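Home | Notebooks | Rooms | Stores | Search | Log in

Workshop notebook, Rukomstead
May, 16.30
Entry by Zübeyde Avcı. Copied to B. Daneshvar and V. Çınar.

Subject: floor clearance and furniture, main room.

The inspection of the floor is to take place before the end of the month, and Mr Daneshvar has asked for a written record of what is to be moved. The round light-wood table is to remain in the middle of the room. It was proposed last week that it be exchanged for a rectangular one from the Vorden store. I do not support this. The black pedestal base is wide and heavy, and two people were needed to bring it through the door. Cups left on the table are to be returned to the kitchen at the close of each day.

Cables remain the principal concern. The power strip is to be relocated nearer the wall, and the leads that run from it over the open floor are to be taken up or covered. Mr Çınar has requested 20 metres of cable cover from stores under order 3596. The order has not yet been acknowledged.

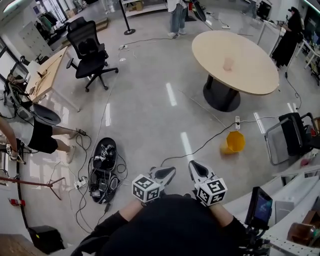

The yellow bin may stay close to the table, provided that it is kept out of the walking route. The folding chair should be folded and put away when it is not required, and nothing is to be stored on its seat. The mesh office chair belongs with the light wood desk, and the tools on that desk are to go back to their drawers by the end of the shift.

Boxes on the white shelving have not been reviewed. Bülent Güneş holds the list, last amended at line 193, and will check it against the labels.

The jar on the white workbench requires a label stating contents and owner. Mr Kılıçarslan to confirm.

Outstanding: reply from stores; key to the lockers; date for the floor polish.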